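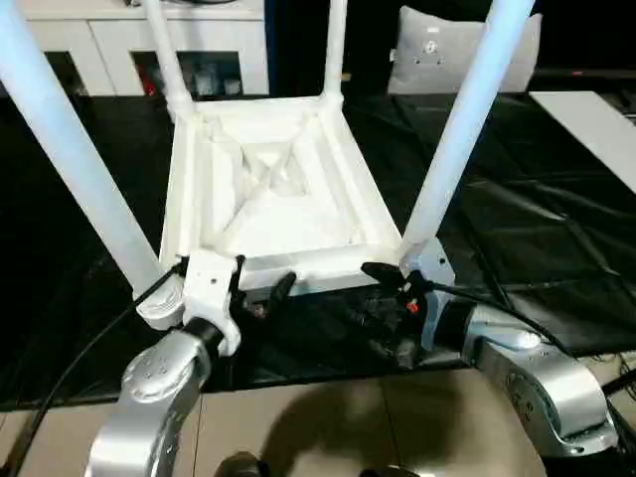
Search notebook entries Go

June 18, 2019
Rajeshwari Mudaliar

Picking up where I left the Cadero chair work. Short version: holding the seat with one arm while the other one handles the leg is much better behaved than I expected, and my old force threshold was rubbish.

For anyone who skipped the last few pages, the old method (Grumach) planned each arm on its own and only checked for collisions at the end. Fine for moving boxes about. Hopeless for a chair, where anything you do at the leg gets passed straight into the seat and the other gripper finds out about it the hard way. The new one, which I've been calling Astov, treats the seat as part of the left arm for the whole time it's being held. Then the leg axis gets worked out in the left hand's coordinates, so if the seat shifts, the target shifts with it. I feel a bit silly for not doing it this way in December!

We did 41 tries with the new planner, all starting upside down, mixed corners. The ones that went wrong nearly all went wrong at the approach. Once the right hand had a decent hold, the rest mostly looked after itself. I also cut the search down to 2,000 samples per plan (the extra ones were buying us nothing but waiting) and I can't see any change in the grasps it picks. 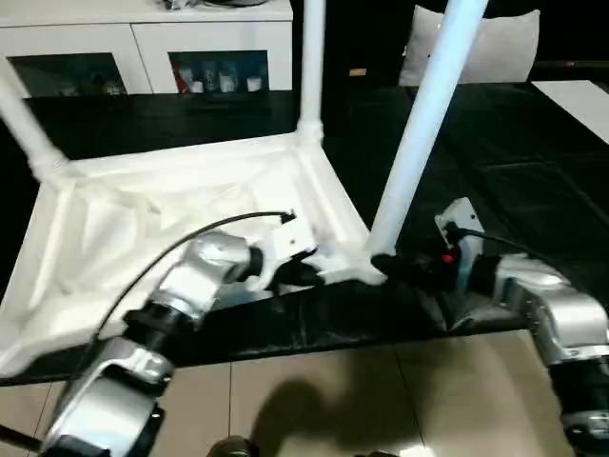

Left on the seat edge, right down at the foot of the leg.

The force threshold is now 8 newtons on the right wrist before the left arm is allowed to give way. I had it lower than that and the two arms kept politely shuffling around after each other, chair in between, getting nowhere. Very funny to watch for a minute or so, less funny once you have to write it up. I've left the left arm stiff along the rim and soft across it. Please don't swap those when you copy the config over, I've done it myself and it's a slow way to spend an arvo.

Pose estimation is still the weak bit. White plastic, moulded all over with ribs, and the depth comes back mushy wherever the surfaces slope. From the head camera I get the rim well enough but the ribs underneath are a guess. The wrist view is much kinder once it's in close, so Astov now does a second look before it commits to a grasp. It costs a little time on every run and I reckon it's worth it.
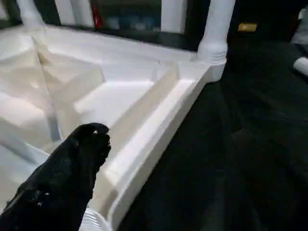 Over at the Bangera bench the feeling is that the second look should be dropped altogether and the fingers should just find the rim by touch, seeing as the rim is the one feature that's the same on every side. I'm half convinced. My worry is the inside walls: bump one of those and it feels a lot like a rim, and then you've confidently grabbed the wrong thing. We could try touch first and only look again if the two hands disagree about where the seat is. I've put a branch up for it, totally untested, help yourselves.

Next thing on the list is handling a leg as a loose part, which is a different problem. A pole held near one end is a long lever, and a small twist at the fingers turns into a big swing at the far end. I've started modelling the slip about the grip axis and it's messy so far.

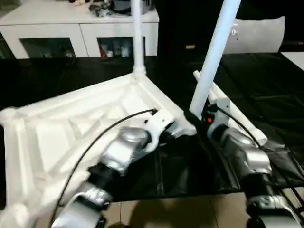

Does the left arm have to keep hold of the seat while the right one moves a leg about? Only while the leg and the socket are touching; the rest of the time the planner is free to let go and regrip, and we let it do that whenever the left elbow gets near its limit.

Still to do: rerun the 2 odd failures with logging turned up, fix the wrist offset in the config (it's in the wrong units again, sorry, my fault), and get Grumach going on the same starting poses so the comparison is fair. I've got the old numbers but the corners weren't mixed back then, so please don't quote them to anyone yet.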